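Ududton Print and Zine Forum
Board: Members' Business
Topic: Proposed change to table fees at the November fair

fairs_desk
Posted Sat 1 October

Members are asked to comment on the following proposal before it goes to the general meeting.

For the November fair at Skotongate Hall, the flat table fee would be replaced by a two-tier fee. Makers who sell only work they have printed or bound themselves would continue to pay the present rate. Publishers and distributors who carry the work of others would pay double. The hall has space for 229 visitors at one time under its license, and the number of tables cannot be increased. The full text of the proposal is available at the Wojcik Street reading room.

Please keep replies to the matter of fees. Questions on table placement should be posted in the separate topic.

staplebound
I support the proposal. At the spring fair, 6 of the tables nearest the entrance were held by distributors, and several first-time makers were placed on the waiting list. A modest difference in price is a fair way to recognize a difference in purpose.

dravon_editions
Speaking for Dravon, I must register an objection. We carry titles by makers who live too far away to attend, and we return the larger part of each sale to them. Under the proposal, a maker who travels to the fair pays the lower rate, while a maker who relies on us bears the higher one indirectly. The word "distributor" is also not defined anywhere in the text.

staplebound
The definition is in the second paragraph: any table on which more than half of the titles are by persons other than the table holder.

dravon_editions
Thank you. I had read the earlier draft. Even so, a shared table run by seven friends would qualify as a distributor under that wording, as no single holder would account for half of the titles. I doubt that this is intended.

inkandthread
The point about shared tables is a serious one. Our collective has taken one table at every fair and would be charged the double rate, although every item on it is made by a person standing behind it. I would vote for the proposal if collectives were exempted by name. In its present form I will vote against.

lowrun200
I would oppose any tier. My editions are limited to 200 copies and I have no interest in paying less than my neighbor on the ground that I own a stapler. If the waiting list is the difficulty, a lottery would address it directly.

staplebound
A lottery was used two years ago and was not popular. Regular exhibitors could not plan their printing.

lowrun200
It was unpopular with regular exhibitors. New ones were not asked.

fairs_desk
The comments on collectives have been noted, and an amended wording will be posted in this topic. The lottery would require a separate motion, with a seconder. Replies remain open until the meeting papers are sent out.
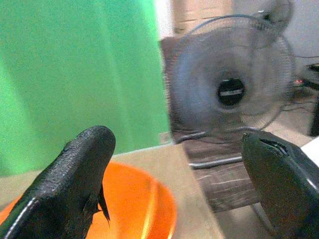
Orange bowl and black gripper fingers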